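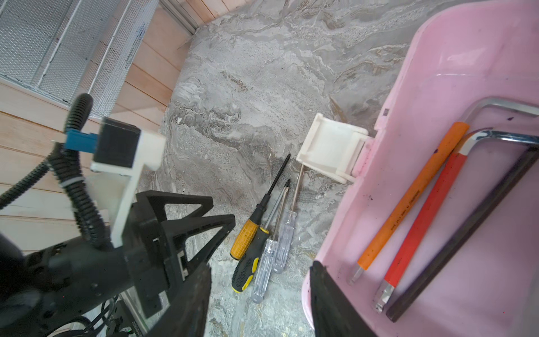
I only went to the open day at Hutapea because it was raining and the sign said free tea. Ask my sister, I don't even like self-service tills! But there I was in a paper visitor badge, number 12, squashed against the rope with a coachload from Jastotmont, all of us staring at a bench as if it might sing.

The job was tidying up. Screwdrivers in the pink box, where the hex keys were already lying, and that was the lot. I've got a drawer at home in a far worse state, and I started wondering what they'd charge — a fair bit, I should think.

"It's got 20 minutes," said the young woman in the Nukico fleece. She looked as if she hadn't slept since November.

The black arm crept towards the yellow handle and stopped just short of it. We all leaned in. A boy beside me whispered, "Go on," ever so kindly, the way you'd talk to a nervous pony.

"Is it thinking?" I asked.

"Sort of," she said, and chewed her pen.

My bus went at half past four, and the next one wasn't for 30 minutes. I could see it from the window, lights on, wipers going. The arm hadn't budged. The boy took hold of my sleeve without looking up, clearly mistaking me for his gran, and I stayed where I was and let the bus go.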